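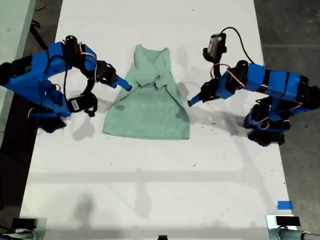
Towels losing absorbency after softener - residue or fiber damage?

Page 1 of 1

kettleby42
Cotton terry, 2 years old, washed weekly at 60 C with liquid softener. Water now beads on the pile for several seconds before it wicks in. New ones from the same line take a drop immediately. Is this recoverable, or is the loop structure gone?

mdraper
Residue. Softener actives are cationic and bind to cellulose, so an ordinary rinse won't shift them. Run two hot cycles with no softener, full dose of powder, half load. Repeat the drop test after each one.

Plavier
Agree on residue, disagree on the dose. If your water is hard, a good part of that detergent goes into dealing with calcium. What is your hardness?

kettleby42
Test strip says 323 ppm. Detergent is the Trinik liquid, dosed for medium.

Plavier
Then you've been underdosing for two years. You have softener film plus mineral deposit. Switch to a powder with a builder in it, or add washing soda to the drum.

tobin_r
Vinegar in the rinse. Cheap and it dissolves the scale.

mdraper
It dissolves carbonate scale. It does very little for the softener film, and repeated use isn't kind to some door seals. Citric acid does the same job and smells less.

tobin_r
Six years of vinegar in a Penport front loader, original seal, no leaks.

mdraper
One machine. Depends on the rubber compound.

Rhea Salazar
I ran a hotel laundry until last July. Our procedure for returned terry was a long soak in hot water with sodium carbonate, drain, wash hot, then citric acid in the last rinse. Most pieces came back. The ones that didn't had thin pile you could see through against a window, and those went to rags. Also check the dryer - overdrying makes terry feel stiff and people reach for more softener.

kettleby42
Soaked four on Friday, washed hot, no softener. Three now wick in under a second. The fourth is an old Ambrosio and still beads along the hem.

Plavier
Is the hem the same fiber? Borders are often part polyester.

kettleby42
Label is cut off. Will do a second soak and post times.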